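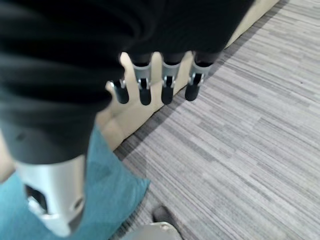
Robot hand learns to pick up cloth from the floor with far fewer demonstrations, Seltden study finds

January

Researchers at Seltden have published a method that lets a five-fingered robot hand learn household tidying tasks from a much smaller set of human demonstrations than the team needed before. In tests on cloths, towels and light clothing left on the floor, the new method matched the group's earlier results after 1,000 demonstrations. The earlier system had been trained on 3,000.

The work was carried out at Seltden's robotics laboratory in Stidden, and the paper and training code are available now from the laboratory's website.

Cloth is difficult for robots. A cup keeps its shape when it is touched and can be measured beforehand. A cloth on a carpet folds, slides and bunches up as soon as a finger reaches it, and the hand itself often hides the part of the cloth that matters most. Systems trained only on room cameras tend to lose track of the edge in the last few centimetres.

The Seltden method, named Grokent, uses a camera mounted close to the hand so that the fingers and the floor are seen together during the approach. The software is trained in two stages. In the first, it learns to predict how the view from the hand will change when the fingers and thumb move. No task is set at this point and no person has to label anything. In the second, it is shown demonstrations of a person guiding the hand through the task, and learns which movements to make.

"Most of what the old system was learning from the demonstrations had nothing to do with cloth," said Agata Ferraro, who led the study. "It was learning what its own fingers looked like and where they went when a motor turned. We now teach it that part separately, and the demonstrations can be spent on the task."

The hand used in the tests has four jointed fingers and a thumb, with a dark covering over the back. The team kept the covering on throughout. Its folds shift as the hand moves, and this had caused errors in an earlier version of the software, which sometimes treated a crease in the covering as the edge of a garment. The first stage of training removed most of these mistakes, according to the paper.

All trials took place in furnished rooms. The robot worked on carpet and on hard floors, and close to low furniture, where there is less space for the thumb to pass under the material. Each item was dropped by hand before a trial and was not straightened. A trial counted as a success if the item was lifted clear of the floor and placed in a basket within 20 seconds, with no help from the operator.

Patterned carpet remained the hardest surface. Stripes running at an angle to the edge of a cloth led the system to reach short more often than plain flooring did, and thin cloths lying completely flat were missed more often than creased ones. The paper lists these failures in full, with the recordings.

"We have put the failed trials in the release alongside the good ones," said Kazimír Hájek, who was responsible for the data. "Other groups will want to know where it stops working, and it saves them finding out for themselves."

The method was also tested on a second hand with a different thumb, to see how much would carry over. The first stage had to be repeated for the new hand. The second did not, and the demonstrations collected on the original hand were reused without changes. Success rates on the second hand were lower, and the authors say more work is needed before they can claim that demonstrations may be shared freely between designs.

Tavion Ridgeway, who built the control software, said the first stage takes 6 hours of unattended movement. "You start it in the evening and it is finished before anyone comes in. Collecting demonstrations takes a trained person in the room the whole time, so that is where the saving is."

Seltden has no plans to sell a product based on the work. The next phase, funded by the Appiah programme for assistive technology, will look at sorting items after they have been picked up, and at working safely with people moving about in the same room. Þröstur Eskildsen will lead that phase, which begins in the spring.

Notes to editors

The training code, the recordings and the trial log are free to use for research. Commercial users should contact the laboratory first.

Interviews with Agata Ferraro and Tavion Ridgeway can be arranged in English. Kazimír Hájek is also available for interviews in Czech.

Filming at the Stidden laboratory is possible by arrangement, in the mornings only.

Media contact: Fiifi Fiadzo, Press Office, Seltden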